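Home | Laundry | Mending | Storage

Folding Heavy Dark Fabric Without Setting Creases

By Hadi Atallah
Sunday, March 6, 2022
4 min read
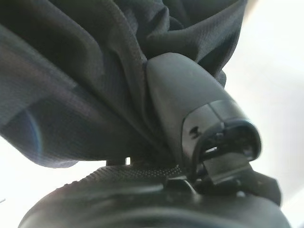 Heavy woven cloth creases wherever it carries its own weight. When a large piece is picked up from one point, the folds run toward that point and tighten as they get close to it. Charcoal gray fabric held in a single pinch has loose, broad folds farther out and tight wrinkles next to the grip, with the deepest creases reading as near-black. A faint rib or twill pattern is easiest to follow on the flatter panels, and those are the panels to work from when squaring the piece.

The steps below apply to throws, unlined curtains and uncut yardage. Do not use them for pile fabrics.

1. Clear a surface at least 40 inches wide. A bed is acceptable if the mattress is firm.

2. Find a hem and follow it by hand to the nearest corner. Hold that corner and continue along the hem to the next one. Do not pull from the middle of the cloth.

3. Lift by both corners, arms apart, and let the fabric hang for 9 seconds. Shake once. Repeated shaking skews a loose weave.

4. Lower the far edge first and walk the cloth down onto the surface. Smooth from the center outward with the flat of the hand, along the rib.

5. Fold in half, hem to hem. If the hems do not meet, align the corners and leave the excess in the middle. Correct it by lifting one layer and laying it down again.

6. Fold in thirds across the length. For a shelf 23 inches deep, make the last fold narrow enough to leave a finger's width at the front.

Pieces over 900 grams should be rolled on a cardboard tube if they will be stored past May. Hanna Sadowski at the Curdale workroom rolls everything above that weight, face side out, and ties it with cotton tape at both ends.

Lint shows on dark cloth. Brush before the first fold, in one direction, and again after unfolding. Steam any remaining crease from the back and let the cloth cool flat before moving it.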